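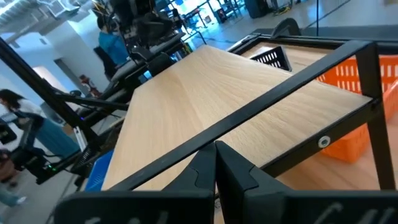

선반 위의 주황색 바구니와 작은 검은 바구니.

솔로라에서 온 선반은 검은 철제 틀에 밝은색 나무판을 얹은 것이었다. 나는 화요일 아침부터 그 앞에 서 있었다. 이사 갈 곳은 정해져 있었고 트럭도 불러 두었다. 남은 일은 물건을 바구니에 나누어 담고, 버릴 것과 가져갈 것을 종이에 적는 것이었다.

종이는 어머니가 쓰던 방식대로 가운데를 접었다. 왼쪽이 가져갈 것, 오른쪽이 버릴 것이다. 어머니는 하단 시장에서 단추와 지퍼를 팔았고, 가게를 옮길 때마다 그렇게 적었다. 마지막으로 옮길 때는 왼쪽 칸이 비어 있었다고 했다. 그래도 종이는 접었다고 했다.

주황색 바구니는 그때 가게에서 쓰던 것과 같은 색이다. 옆면에 네모난 구멍이 줄지어 있어서 작은 단추는 다 빠져나간다. 어머니는 바닥에 신문지를 깔았다. 나는 신문지를 구하지 못해서 플루도 카탈로그를 뜯어 깔기로 했다. 400쪽이 넘는 카탈로그였고 아무도 펼쳐 본 흔적이 없었다.

"그건 버려요?"

문가에서 동료가 물었다. 그는 작은 검은 바구니를 가리키고 있었다.

"아직 몰라요."

"안에 뭐가 들어갈 건데요?"

"그것도 몰라요."

그는 고개를 끄덕이고 갔다. 나는 종이 한가운데, 접힌 선 위에 '검은 바구니'라고 적었다. 선 위에 적으니 글씨가 울퉁불퉁했다.

점심은 빵으로 때웠다. 오후에 함단 운송에서 전화가 와서 짐이 얼마나 되느냐고 물었다. 나는 선반이 있고 바구니가 있고 상자가 좀 있다고 했다. 상대는 무게로 말해 달라고 했다. 240킬로그램이라고 대답했다. 재어 본 적은 없었다. 상대가 그대로 받아 적는 소리가 들렸고, 고쳐 말할 틈이 없었다.

전화를 끊고 어머니에게 걸었다. 어머니는 밥은 먹었느냐고 묻고, 선반은 나무판부터 빼라고 했다.

"나사가 녹슬었으면 기름을 좀 쳐."

"녹 안 슬었어요. 반짝반짝해요."

"그럼 뭐가 걱정이야."

걱정이라고 말한 적은 없었다. 나는 주황색 바구니 이야기를 했다. 어머니는 그런 바구니가 있었는지 기억나지 않는다고 했다. 가게 바구니는 전부 초록색이었다고 했다. 나는 분명히 주황색이었다고 했고, 어머니는 네가 그때 몇 살이었는데 하고 웃었다.

저녁까지 종이는 두 장으로 늘었다. 왼쪽 칸이 더 길었다. 가져갈 곳은 지금보다 좁은데, 오른쪽 칸에는 카탈로그와 깨진 컵밖에 없었다. 카탈로그도 바구니 바닥에 깔고 나면 가져가는 셈이었다. 나는 카탈로그를 지우고 왼쪽에 다시 적었다.
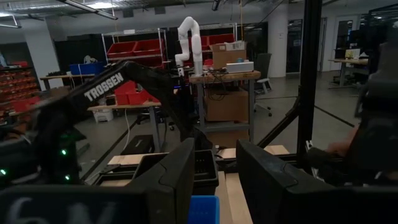
라나리, 5월

새로 온 곳의 이름은 라나리다. 역에서 버스로 더 들어가야 하고, 정류장 이름도 그냥 라나리다. 트럭은 오전에 도착했다. 함단의 기사는 짐을 내리면서 240킬로그램은 한참 안 되겠다고 했다. 나는 미안하다고 했다. 그는 무거운 것보다 낫다면서 영수증에 50이라고 고쳐 적었는데, 그게 무게인지 다른 숫자인지는 묻지 않았다.

방은 넓었다. 좁다고 들었는데 벽이 멀었다. 바닥은 회색 콘크리트이고, 천장은 마감을 하지 않아 긴 형광등이 그대로 보였다. 말소리가 천장까지 올라갔다가 늦게 돌아왔다. 나는 작업대를 어디에 둘지 한참 정하지 못했다. 동료는 가운데에 두자고 했고, 결국 가운데에 두었다. 벽에 붙이면 전부 멀어 보인다는 것이 그의 이유였다.

작업대 위에 갈색 종이 상자를 올렸다. 뚜껑 날개가 자꾸 벌어졌지만 테이프는 다른 상자 속에 있었다. 동료는 그 앞에 납작한 흰 상자를 놓았다. 내 목록에는 없는 것이었다.

"이건 어느 쪽이에요?"

그가 물었다. 나는 주머니에서 종이를 꺼냈다. 접힌 자리가 닳아서 두 칸이 거의 떨어져 있었다. 왼쪽 맨 아래에 '흰 상자'라고 적었다.

그는 종이를 들여다보더니 가운데 글씨를 손가락으로 짚었다. 검은 바구니. 접힌 선을 따라 글자 윗부분이 벗겨져 있었다.

"정했어요?"

"가져왔잖아요."

"그럼 왼쪽이네요."

나는 왼쪽에 옮겨 적지 않았다. 가방에서 깨진 컵을 꺼내 창가에 두고, 어머니에게 도착했다고 전화를 걸었다. 어머니는 시장 사람들과 밥을 먹는 중이었다. 옆이 시끄러웠다. 어머니는 나중에 다시 걸겠다고 하고는, 끊기 전에 가게 바구니 중에 주황색이 하나 있기는 했다고 말했다. 단추는 담지 않고 영수증만 담던 것이라고 했다.

나는 알았다고 하고 테이프를 찾으러 갔다.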